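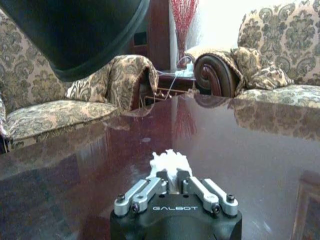
# À Bellel, la poubelle passe au sac translucide et la commune se découvre pudique

*Mis en ligne le 5/6/24*

Bellel compte 2 563 habitants, deux boulangeries, une rivière que l'on curerait volontiers si elle se laissait faire et, depuis le début du mois, un seul modèle de sac-poubelle autorisé. Il est translucide, il est fourni par la mairie et il a déjà fait couler plus d'encre que la fermeture de la perception.

Le principe tient en une page de délibération. Les ordures ménagères doivent désormais être présentées dans un sac qui laisse voir son contenu, de manière que les agents de collecte puissent repérer les bouteilles en verre, les piles et les épluchures qui n'ont rien à y faire. Un sac mal trié reste sur le trottoir, orné d'un autocollant orange. Le sac noir, compagnon discret de plusieurs générations de Bellelois, n'est plus ramassé du tout.

« On m'avait prédit une émeute sur le tarif, j'ai eu une émeute sur la couleur », résume Solange Hawthorne, adjointe à la propreté, qui reçoit dans un bureau où s'empilent les rouleaux. Le tarif, lui, n'a pas bougé. Elle le répète à chaque visiteur, sans constater d'effet particulier.

## Ce que les voisins sauront

Le grief principal est donc la vue. Au guichet de la mairie, un cahier de doléances a été ouvert à côté du distributeur de plans de la ville. On y lit que le sac translucide « expose la vie privée des ménages », qu'il « encourage la curiosité », qu'il « va faire du tort au commerce des plats préparés ». Cette dernière remarque est signée par un traiteur. Une main anonyme a demandé si l'on pouvait glisser un sac noir dans le sac translucide. Une autre main, plus officielle, a répondu « non » et souligné deux fois.

Leonie Cosgrove habite rue du Lavoir depuis assez longtemps pour se souvenir des poubelles en fer. Elle s'amuse plutôt de l'affaire. « Tout le monde savait déjà qui finissait quelle bouteille, dit-elle. On entend très bien, quand ça tombe dans le conteneur à verre. » Elle admet tout de même emballer ses papiers bancaires dans du journal, et choisir pour cela les pages sportives de son mari avant qu'il les ait lues.

La mairie rappelle que le sac est seulement translucide et que, passé l'épaisseur d'un trognon de chou, on n'y distingue plus grand-chose. L'argument a été accueilli fraîchement lors de la réunion publique, où Botond Farkas, retraité de l'imprimerie, s'est levé avec un exemplaire rempli de prospectus et en a lu trois titres à haute voix depuis le fond de la salle. Il a été applaudi. Il portait, a fait observer l'adjointe, des lunettes neuves.

## Une question de diamètre 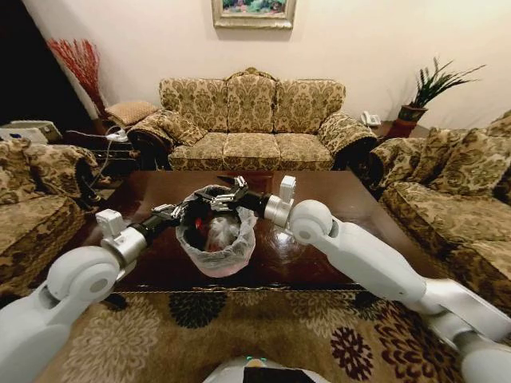
Le second front est plus technique. Les sacs distribués existent en deux tailles, une grande pour le bac de rue et une petite pour les corbeilles de salon, de chambre ou de salle de bains. La petite taille devait ravir les habitants, qui n'avaient jamais rien reçu de gratuit pour leurs corbeilles. Or elle a été calculée pour un modèle précis, la Sivakumar, une corbeille cylindrique que le fournisseur, la société Wustent, vend également. Il se trouve que personne n'en possède à Bellel.

Résultat : sur une corbeille un peu large, le sac se tend, proteste et finit par se loger au fond dès qu'on y jette un mouchoir. Sur une corbeille étroite, il déborde en jupe jusqu'à la table ou au tapis. La commune a publié une fiche de conseils, où il est recommandé de rabattre le bord « avec souplesse » et de nouer l'excédent sur le côté. Un croquis accompagne le texte. Il a été retourné par l'imprimeur, si bien que la corbeille y est représentée ouverture vers le bas, position dans laquelle le sac, il faut le reconnaître, tient parfaitement.

Chez Wustent, on se dit « à l'écoute ». L'entreprise a livré 3 000 rouleaux du petit format et ne prévoit pas de les reprendre, le contrat n'abordant pas la question du diamètre. Elle propose en revanche une remise sur la corbeille Sivakumar à tout habitant muni d'un justificatif de domicile. Au dernier pointage, l'offre avait séduit une personne, qui a demandé s'il existait un autre coloris.

« Nous avons comparé les épaisseurs, les prix, la résistance à la déchirure, énumère Solange Hawthorne. Nous avons fait porter des sacs remplis de gravier dans l'escalier de la mairie. Mesurer une corbeille, non, l'idée n'est venue à aucun d'entre nous. » Le gravier, précise-t-elle, est toujours dans l'escalier.

## L'exemple de Tuma

Les partisans du dispositif regardent vers Tuma, la commune voisine, passée au sac translucide en octobre. Gus Castellanos y dirige le service de collecte et en parle avec le calme de qui a déjà reçu toutes les lettres. Les premières semaines, raconte-t-il, les trottoirs étaient orange d'autocollants. Puis les gens ont cessé de jeter leurs bocaux avec le reste, d'abord par crainte du voisin, ensuite par habitude. « La honte marche très bien, constate-t-il. Il faut simplement éviter de l'écrire dans la brochure. »

Tuma a aussi connu ses contrebandiers. Certains habitants portaient leurs sacs noirs jusqu'aux bacs de Bellel, à la nuit tombée, en passant par le chemin de halage. Les Bellelois s'en étaient plaints avec vigueur. Depuis que leur propre commune a changé de régime, on signale à Tuma un trafic dans l'autre sens, ce que Gus Castellanos juge « courageux, vu que nous n'en ramassons plus non plus ».

Du côté des agents, l'accueil est plutôt bon. Fathima Dewan, qui conduit la benne du secteur nord, apprécie surtout de voir venir les tessons. Elle s'est coupée deux fois l'an passé à travers un sac opaque et ne partage guère l'émotion du public sur le secret des épluchures. « On en voit 100 dans une rue, on n'en regarde pas un seul pour le plaisir », assure-t-elle. Elle concède une exception, un sac entièrement rempli de chaussures gauches, dont l'équipe a parlé jusqu'à la déchetterie et dont le propriétaire reste inconnu.

## Et maintenant ?

Une période de tolérance court jusqu'à la fin de l'été. Pendant ce délai, les sacs mal triés recevront l'autocollant et seront emportés malgré tout, pour peu que la benne ait de la place. Les rouleaux se retirent à l'accueil de la mairie, le matin, sur présentation de la dernière taxe foncière ou d'une quittance de loyer. Les résidents du hameau des Granges, où la benne ne monte pas, peuvent se servir à la salle des fêtes.

Pour les corbeilles récalcitrantes, le conseil municipal examinera à sa prochaine séance l'achat d'un troisième format, intermédiaire. Une opération de mesure est prévue au préalable : chaque foyer est invité à apporter sa corbeille à l'accueil ou, à défaut, à en noter le tour sur un papier libre. Les corbeilles devront être présentées vides. L'avis affiché sur la porte avait oublié de le mentionner, et l'accueil a fermé plus tôt que prévu le premier matin.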